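Stand: September
Redaktion: Saimi Laitinen, Produktdokumentation

Barimov Greifbereichsprüfung — Regelpaket für Zweibackengreifer in der Simulation

Wer einen Greifer zum ersten Mal an ein echtes Werkstück lässt, hat vorher meistens eine Risikobeurteilung geschrieben. Manche haben sie sogar gelesen. Das Regelpaket von Barimov richtet sich an beide Gruppen: Es prüft Greifabläufe bereits in der virtuellen Zelle gegen die Vorgaben, die Sie später ohnehin unterschreiben müssen, und schreibt jede Abweichung in ein Protokoll, das auch nach dem Mittagessen noch verständlich ist.

Geliefert wird eine Bibliothek mit 40 Prüfregeln, dazu 16 Vorlagen für die Dokumentation. Die Regeln decken Annäherung, Öffnungsweite, Kontakt, Anheben, Ablegen und Abbruch ab. Jede lässt sich verschärfen. Lockern geht auch, allerdings nur mit Namen und Begründung, und das Feld für die Begründung akzeptiert seit der letzten Version kein einzelnes Leerzeichen mehr. Wir bedauern die Unannehmlichkeiten.

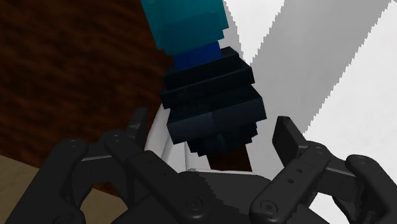 Die Prüfung der Annäherung ist der Teil, über den am meisten gestritten wird. Verlangt wird, dass Öffnungsweite, Anfahrrichtung und Lage des Teils zusammen bewertet werden, bevor die Backen schließen. Ein Quader, der brav parallel zur Tischkante liegt, ist als Prüffall nett und sagt wenig aus. Steht die Säule dagegen schräg über den offenen Backen, oben Türkis und Blau, darunter ein dunkles Teil mit lauter Stufen, muss das Regelwerk entscheiden, welche Flächen als Greifflächen gelten dürfen. Die gestufte Unterseite läuft schmal zu, der breite Absatz darüber wäre der naheliegende Kandidat — und naheliegende Kandidaten bekommen bei uns eine eigene Prüfregel.

Was das Paket verlangt

Vor jedem Prüflauf muss die Greifergeometrie einschließlich Gelenken und Fingerspitzen hinterlegt sein. Ein Ersatzkörper aus zwei Rechtecken wird erkannt und abgelehnt. Der Kollisionsabstand gilt für den ganzen Finger, also auch für das äußere Gestänge, das beim Öffnen gern dort ist, wo man es nicht eingeplant hat. Mehrteilige Objekte werden als Verbund und einzeln geprüft. Wenn nicht feststeht, ob zwei Teile verbunden sind, wird der ungünstigere Fall angenommen.

Abbruchbedingungen stehen vor dem Lauf fest. Nachträglich eingetragene Grenzwerte erscheinen im Protokoll mit Uhrzeit, gerne auch mit der Uhrzeit 23:50.

Lieferumfang und Schnittstellen

Die Grundlizenz umfasst 3000 Prüfläufe im Jahr und die Anbindung an die Simulationsumgebung Plinix. Wer mit Ovport arbeitet, benötigt das Zusatzmodul, Bestellnummer 1848. Das Prüfprotokoll kommt als Textdatei und als Tabelle. Eine Präsentation mit Ampelfarben erzeugen wir nicht, diese Arbeit bleibt im Haus des Kunden.

Ilham Zaki aus der Anwendungstechnik begleitet auf Wunsch die Ersteinrichtung. Bringen Sie dazu bitte die aktuelle Greiferzeichnung mit und die Liste der Werkstücke, die »eigentlich nie« vorkommen. Mit dieser Liste fangen wir an.

Was das Paket nicht ersetzt

Ein bestandener Lauf ist kein Sicherheitsnachweis für die reale Anlage. Reibung, Verschleiß, Druckluft und die Kollegin, die nur kurz etwas geradeschieben will, sind gesondert zu beurteilen. Unser Protokoll kann der Risikobeurteilung beigelegt werden; die Unterschrift darunter leistet weiterhin ein Mensch.

Für Anlagen mit Ghumman-Steuerung ist vor der Bestellung die Softwareversion anzugeben. »Die neueste« ist keine Versionsnummer.

Kontakt | © Barimov | Nach oben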